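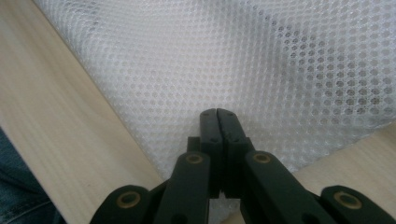

Ledesma Shared Workshop, Wollia, 02/04/2024

Hand-held Gripper for Recording Fabric Handling: Interim Project Report
Submitted by Coralie Merrick

1. Purpose of the project

The project concerns the design and construction of a hand-held gripper with which a person can carry out a task at the bench while the movement of the fingers is recorded. The recordings are intended for Skullico, the two-finger arm under construction in the same workshop. The arm is at present able to pick up rigid blocks from a fixed position. Soft materials were excluded from the first stage of the work and are the subject of this one.

White mesh was selected as the test material. It folds readily, it slides on a smooth surface, and its rows of round holes make any distortion easy to see. The mesh is worked over pale wooden parts, as the final task requires the arm to take hold of fabric laid over wood and move it without dragging the wood along.

2. Construction

The gripper consists of two upright fingers carried on a symmetrical parallel linkage. The bars are flat and made of plastic, and the main pivots run in brass bushings. The linkage keeps the two inner faces parallel as they open and close. An earlier version used plain holes in place of bushings and developed enough play for the fingertips to meet out of line. The material cost of the second version was 53 pounds, which falls within the sum allowed.

Small recessed holes were included in the fingers so that different pads could be fitted. Three pad surfaces were compared: bare plastic, thin rubber and a ribbed rubber. The ribbed surface caught in the holes of the mesh on release and was withdrawn from use. Bare plastic was retained for the main recordings, on the grounds that it marked the fabric least.

3. Method

Each trial began with the mesh laid across the wooden parts and the fingers open. The operator, seated with the work at knee height, lowered the fingers to the fabric, closed them, lifted or shifted the fold, and released it. The position of the fabric was changed between trials by hand. It was not returned to a marked starting point, as the arm will have to deal with fabric that lies differently every time.

Recording was handled by Zekton, the logging program written for the first stage. It stores the opening of the fingers together with the camera view. A limit of 300 trials was set for each type of grasp in order to keep the two sets comparable.

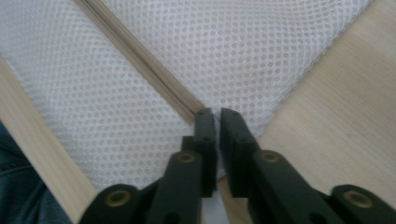

Two types of grasp were defined. In the first, the fingers close on a fold that is already standing up from the surface. In the second, the fabric sags between supports and the fingers must gather it before closing. The second type is considerably harder to perform with consistency, and several practice sessions were held before any of its trials were kept.

4. Results to date

At the time of writing, 446 trials have been accepted. Rejected trials fell mainly into two groups: those in which the fingers closed on nothing, and those in which a wooden part was gripped along with the mesh. The latter were stored separately and may prove useful in teaching the arm to recognise a poor grasp.

The force needed to hold the mesh was lower than expected. By contrast, the angle of approach had a marked effect. Where the fingers came down across a ridge, the fabric was usually taken at the first attempt. Where they came down along it, the ridge tended to flatten and slip away to one side.

5. Difficulties and remaining work

The outer arms of the linkage spread widely when the fingers open and can touch the wood before the fingertips reach the fabric. Shorter arms have been drawn but not yet made. The grip also becomes tiring over a long session, and the handle will be reshaped before recording resumes.

The remaining trials of the second type will be completed with the present linkage, so that all of the recordings come from the same mechanism. The finished set will then be transferred to Skullico for the first attempts on the arm itself. A full account of those attempts, with drawings of the revised linkage, is due in November.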